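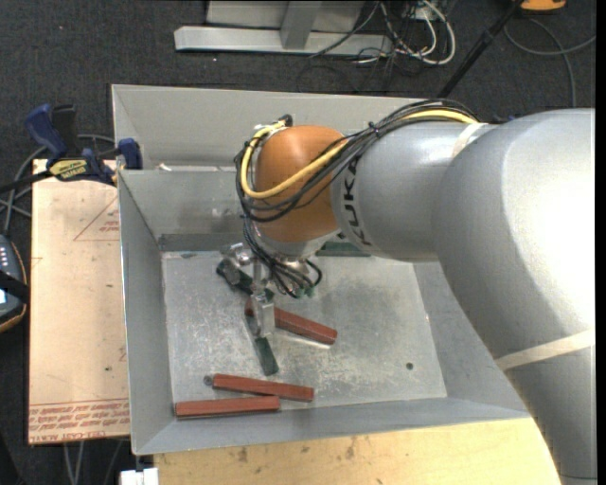 A robot arm over a bin of red-brown and green bars. Photo: Ineke Kuipers
opinion

Let the people who do the job teach the robot

By Marloes Jacobs

Picking a bar out of a metal bin is dull work until you have to show a machine how.

At Van Hecke, two engineers spent June steering the arm by remote control. They logged 706 picks. Then Ayanda Pillay, a packer, took the controls for a shift. She went in at an angle they had never tried.

Her picks should be the ones the robot learns from. She should also be paid for them, at more than the packing rate. Van Hecke has offered her neither.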